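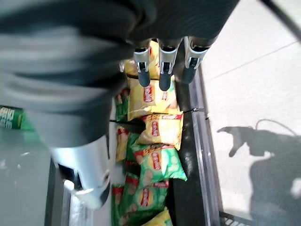 Robot fingers over a tray

I finished the second season of Barndale on Sunday night, and then I sat on the couch with a cold cup of tea and went back to the start of the last episode and watched the whole thing again. My husband came down at one point, saw that it was the same boat and the same rain, and went back up to bed without a word. So if this post rambles more than usual, you know why!

If you haven't seen the finale yet, please go and watch it first and come back later. I'm going to talk about everything, including the letter and the ferry and what Landry does in the church.

Still with me? Good, because I need to talk about Landry.

All through the first season I thought he was the kind one. He was the one who brought soup up the hill when the road was out, and he sat with Ines through that long awful night before the hearing (I cried at that, on a plane, next to a man eating pretzels). Then this year he started keeping things to himself. First it was the key, which you could explain away if you wanted to, and I wanted to. Then came the phone call in the fourth episode where we only hear his half, and he says "she doesn't know yet" and hangs up and goes back to peeling potatoes. I rewound that three times. The potatoes bothered me more than the call did.

My sister has been saying since the spring that Landry is working for the Erkar family and always has been. I told her she was being cynical. She has a whole theory about his coat, and how he only wears the gray one on days when something goes missing, and I laughed at her over the phone for most of July. I would like to say here, in public, that I'm sorry, Claire. You were right about the coat.

What I'm less sure about is whether he has turned on Ines for good. Look at the church scene again. He has the letter in his inside pocket, and old Mrs. Erkar is standing right there with her hand out, and he gives her the hymn book. Some people are reading that as a stall, just buying himself a minute. I think he had made up his mind on the walk over and he was never going to hand it across. He wipes his feet before he goes in, very slowly, and he looks back down the lane. I may be leaning too hard on the wiping of the feet. But this is a show where they spent an entire cold open on a man fixing a gate, so I feel I'm allowed.

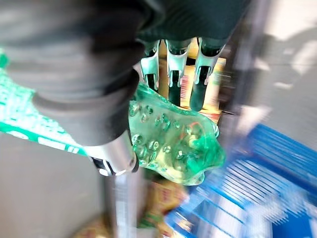 Green bottle
Held between a robotic thumb and fingers

Now, the ferry. I've had a lot of mail about the ferry already. When I put up my quick reaction on Sunday night I expected the usual handful of you, and by the time I'd had breakfast there were 1387 comments, a good many of them from people who were very cross with me for saying that Tobias was dead. All right! I take it back, or I take half of it back. We see him get on. We see the ferry come in on the other side and we see the ramp go down, and he doesn't come off it, and that's all we get. One reader pointed out that his bag is on the bench in the shelter in the very next scene, behind Ines, a little out of focus. I went and looked and there is a bag. I couldn't swear it's his. It has the right sort of strap.

I do think the show has earned some patience from us on this. Last year everyone was furious about the fire, and then the fire paid off so nicely in the third episode of this season, with the burned ledger and the one page that wasn't burned. (The page number, 3183, is also the number on the boathouse door. I didn't spot that myself, my nephew did, and he was only half watching because he was supposed to be doing his laundry.)

There are things I didn't love. The middle of the season sagged. Episode six takes us all the way out to Stunduvwood to meet Ines's father, and it's a beautiful hour, all those trees and that kitchen with the low ceiling, but then he gets two lines after that and goes home. Why go to the trouble? I wanted him at the hearing. I wanted him in the same room as Mrs. Erkar, even just to pass her in a doorway. Maybe they are saving it. The wedding was too long as well, and the brother's accent comes and goes like the tide.

But then you get the last ten minutes, with hardly any talking, and Ines alone at the sink washing the one plate, and Landry's headlights crossing the wall behind her and stopping. She doesn't turn around. She puts the plate in the rack and dries her hands, one finger at a time, and it goes to black. I made a noise out loud. The dog got up.

So what do we think for season three? I believe she knows. I think she has known since the potatoes, or at least since the key, and she has been letting him come and go to see what he'd do with enough rope. That would make the soup in episode eight a test, when she hands him the bowl and watches him and doesn't eat until he does. My sister thinks I'm giving Ines too much credit, and that she's simply tired. We've agreed to a small bet, the loser to make the lemon cake at Thanksgiving.

I had planned to keep this short, and I see I've run on again. I still haven't said a word about the music, or about the goat, so those will have to wait for the next one. I'm starting the rewatch from the first episode this week, one each evening after supper, and I'll put up notes as I go for anybody who wants to follow along. Leave me your Tobias theories in the meantime, and if you can get a better look at that bag than I can, please tell me what the tag says.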